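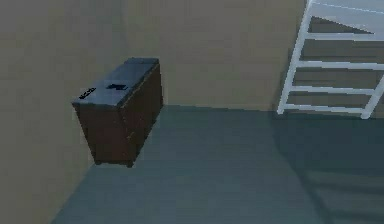

Simulated room for remote-control demonstrations: cabinet with two small objects on top.

Progress report to Todier, October
Project: Findthorpe teleoperation study

We're very pleased with this period! Operators have now recorded 324 demonstrations in simulation, steering the arm by remote control to pick up small objects from a cabinet top. New operators need 23 minutes of practice before their first usable run, down from 40 in the spring. Our target is 800 demonstrations, and the next batch adds a second room layout. We can't wait to start training on the full set.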